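Bamboo tile mat

A bamboo tile mat is a sleeping mat made of small rectangular pieces of bamboo joined in a grid. It is laid over the sheet in hot weather and slept on directly. The tiles are drilled and strung on cord, so the mat bends at every seam and can be folded or rolled for storage. A double-bed mat may have around 2,000 tiles.

Mats are sold in bed sizes, usually with a fabric or mesh border. New ones are pale and darken to a honey color with use. They are wiped with a damp cloth and dried out of direct sun, which can split the tiles.

The firm surface is also used for folding clothes. A long-sleeved garment is spread on the mat and the sleeves are drawn out before folding.

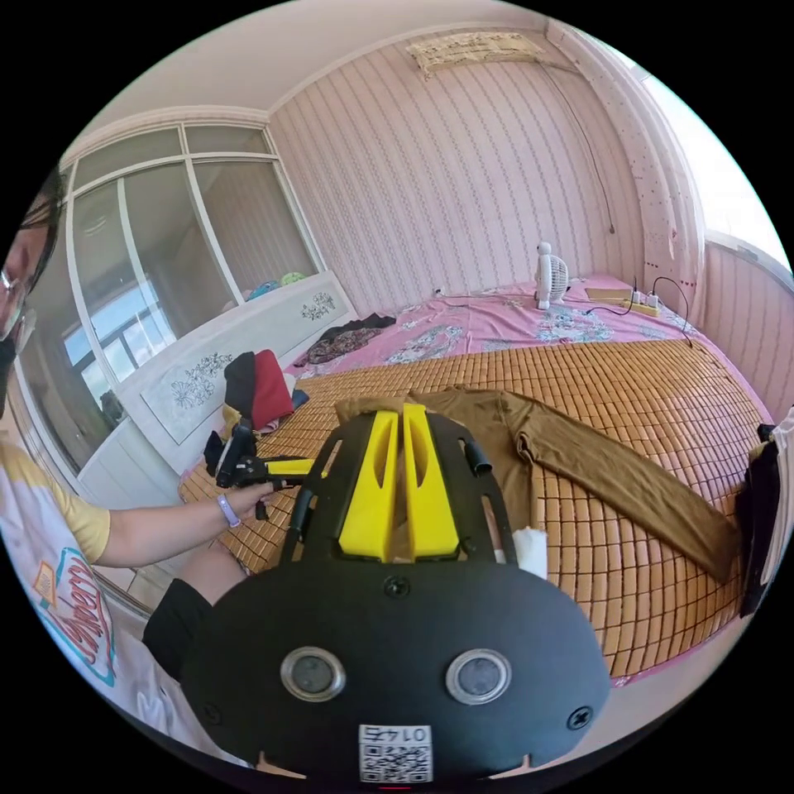
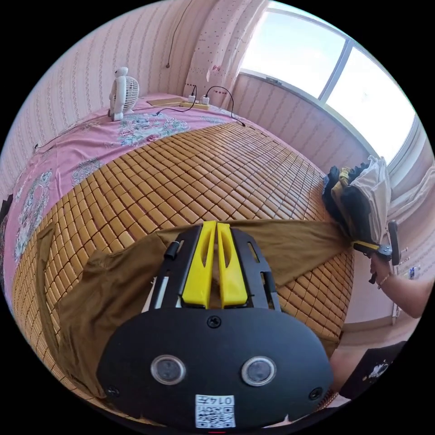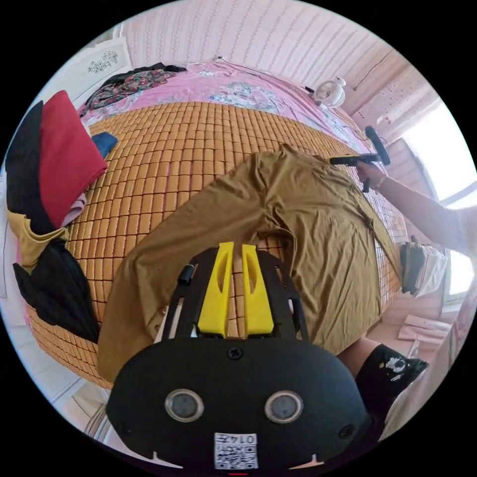

Thin fabrics can snag where a tile has chipped. Worn cords are the more common fault, and a loose row can be restrung by hand. In a household survey published in June 2004, Alina Lazăr recorded 329 mats in the town of Paiva, most of them stored from fall until March.

See also: Rattan mat; Bed sheet; Clothes folding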